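Ribete negro que destiñe sobre tela rosa, ¿se puede salvar?

Foro Gazi > Ropa y lavado > Manchas y desteñidos
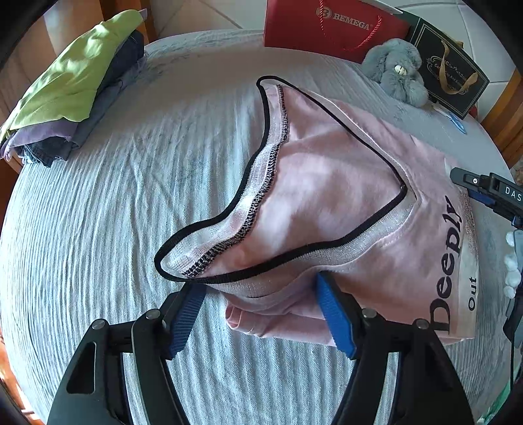
La prenda rosa con el ribete negro, encima de la cama

Publicado por Jamila Weerasinghe
Lunes, por la noche

Hola a todos. Escribo rápido que mañana madrugo. Tengo varias prendas de pijama en rosa clarito con el borde negro, tela muy fina, y una de ellas (no la de la foto, la hermana) salió de la lavadora con una sombra gris pegada al ribete. Lavado a 40, programa corto, con toallas. Ya, ya sé, las toallas.

Lo que he hecho hasta ahora: agua fría en el lavabo, jabón de manos, frotar un poco. Nada. La sombra sigue igual, puede que un pelín más ancha. No la he metido en la secadora, eso sí que lo leí a tiempo.

Dudas:
— ¿se quita con percarbonato o me cargo el rosa?
— las toallitas atrapacolor, ¿sirven cuando ya ha desteñido o solo antes?
— la otra todavía no la he lavado desde el desastre, ¿cómo la lavo para que no pase lo mismo?

La etiqueta de lavado la corté hace siglos porque picaba, así que de composición ni idea. Al tacto diría viscosa o mezcla, pero no me hagáis mucho caso. Gracias!!

2 seguidores · 3 respuestas

Sandrine Guérin
Colaboradora habitual

Buenas. Lo primero: no la seques más ni la planches hasta que la mancha esté fuera. El calor fija. Si ya se secó al aire no pasa nada, vuelve a mojarla entera en agua fría, no solo el borde, que si mojas un trozo te queda cerco.

Percarbonato en rosa claro — yo no empezaría por ahí. Necesita agua templada para trabajar y en un tinte flojo te puede comer el rosa también. Antes probaría esto:

Barreño con agua fría tirando a fresca, detergente líquido para color (no el de blanco, que muchos llevan blanqueante) y dos toallitas atrapacolor dentro. La prenda bien abierta, sin nudos. 8 horas, o toda la noche si lo pones al acostarte. Por la mañana miras el agua. Si está gris, tiras, agua nueva, toallitas nuevas y otra vez. Mientras el agua siga saliendo gris es que algo estás sacando, no te desanimes al primer remojo.

Y sí, las toallitas sirven después, pero solo con el tinte que se suelta. El que ya está agarrado a la fibra no lo van a buscar ellas.

Si tras el tercer remojo el agua sale limpia y la sombra sigue, entonces sí, quitadesteñidos de los de sobre, de los que ponen "apto para color". Pruébalo antes en el margen de una costura por dentro y esperas a que seque para ver. No lo hagas con prisa, que mojado parece todo bien y luego te llevas el susto. Ojo tambien con el propio ribete, que puede quedarse marronáceo.

Majdi Sayegh

a mi me paso con una camiseta y la lavé con vinagre y sal y quedó igual. luego la teñí de azul marino. problema resuelto

Afroza Pramanik

El vinagre con sal no fija los tintes modernos, lo siento por Majdi, es consejo de abuela (la mía también lo daba). No estropea nada pero no cuentes con ello.

Contesto a la tercera, que ha quedado sin responder. La que no has lavado:

Prueba antes el ribete. Algodón o trapo blanco húmedo, aprietas un minuto sobre el negro por la parte de dentro. Si el trapo sale manchado, a mano y sola. Si sale limpio, a máquina del revés, en frío, con ropa oscura de poco peso, centrifugado bajo, y la sacas en cuanto pita. Lo peor es dejarla hecha una bola húmeda en el tambor, ahí es donde el negro se pasa al rosa, porque están tocándose horas. A mi me pasó más por eso que por la temperatura.

Para secar, en plano sobre una toalla blanca. Colgada, el agua baja y se lleva el tinte hasta el dobladillo.

Con tela fina no retuerzas, enrollas en la toalla y aprietas. Y las toallas de rizo siempre aparte, además de soltar pelusa raspan mucho.

Jamila Weerasinghe
Comentario de quien abrió el tema

Gracias!! Sandrine, primer remojo hecho, agua gris clarita, voy por el segundo. Lo del trapo: la otra mancha un poco, así que a mano. Majdi, el azul marino queda como plan B jaja. Si mejora lo pongo por aquí el finde.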